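Two Tugs, One Berth

The Flevine had been on the harbor for 30 years when the Zarna arrived to replace her. For most of one winter the two tugs lay side by side at the old coal wharf, and anyone walking the seawall could compare them.

They don't look much alike. The Flevine is long and low, with a tall funnel set well aft of the wheelhouse and a deep, narrow stern. She was built as a conventional single-screw tug, and her towing hook sits close to amidships. The Zarna is short, wide and high in the bow. She has two drives under the hull that turn through a full circle, and most of her work is done over the bow with a winch.

Warrick Lockyer was master of the Flevine for the last part of her career and moved across to the new boat in February. He says the first month was hard. On a single-screw tug the skipper thinks ahead of the boat and lets her momentum do part of the job. With the new drives the tug answers at once, and a hand used to waiting tends to give her too much.

"I put her sideways coming off the wharf the first morning," Lockyer said. "No damage. The deckhand didn't speak to me until lunch."

Plisach Towage, which owns both boats, ordered the Zarna after the bulk carriers calling at the grain terminal began to grow. The older carriers were under 700 feet and could be turned in the basin with the Flevine on the quarter and a line boat standing by. The newer ones are longer and stand much higher out of the water when they come in light, and they catch the wind.

Life on board has changed as well. The Flevine's crew of four slept forward, two to a cabin, with one shower and a washing machine in the passage behind the galley. Laundry was done when the engineer said there was water for it, and everything was dried on a line over the engine room casing. The Zarna has single cabins, a proper mess and a utility room below the main deck.

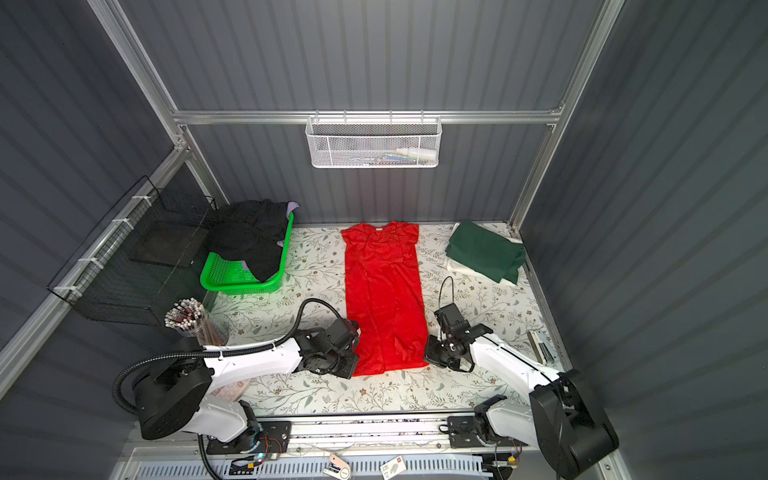
A red dress laid out on a leaf-patterned mat, with a white mesh basket on the rail behind.

Brodie Ellery, the engineer, was more interested in what was under the floor plates. The Flevine has one slow-running diesel of eight cylinders, and Ellery could tell by ear which of them needed attention. The Zarna has a pair of high-speed engines that report to a screen in the control room. He still goes down every hour and puts a hand on the bearings.

Parts are the other difference. For the old engine there was a store in the shed behind the wharf, with two spare heads, a crate of injectors and a set of liners bought from a scrapped sister, the Harawira. If something broke, Ellery fixed it there. On the new boat, a failed control card means a phone call and a courier, and the tug may be tied up until it comes.

The Harawira deserves a mention of her own. She came from the same yard as the Flevine and spent her working life farther up the coast, mostly on log barges. Trudy Faulkner, who has photographed tugs on this harbor since her school days, has one picture of the two together, taken from the breakwater during a tow. They are hard to tell apart except for the Harawira's wooden wheelhouse door, which her owners never got around to replacing.

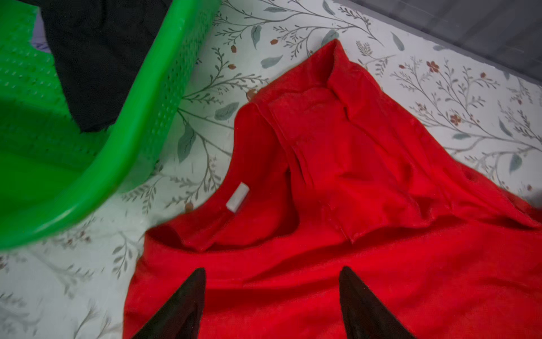 Faulkner was on the seawall again when the two Plisach boats worked the same ship for the only time. A light bulk carrier was due off the grain berth at 4 in the afternoon with a strong westerly on the beam. The pilot, Keegan McAlister, asked for both. The Zarna made fast through the center lead aft, and the Flevine took the shoulder.

The job took a little over an hour. McAlister let the new tug hold the stern up to the wind while the old one pushed, then had the Flevine drop back once the bow was clear of the dolphins. She followed the ship as far as the outer buoy and came home alone, with the Zarna staying on through the channel.

The Flevine has since been moved to the inner side of the wharf. Her towing gear has come off and her radio license has been allowed to lapse. Ashton Quinlan, who manages the Plisach fleet, said there have been two inquiries, one from a marine contractor who wants her for dredge support and one from a buyer thinking of a conversion. Neither had made an offer when we spoke. Until one does, Ellery runs the main engine once a month and pumps the bilges.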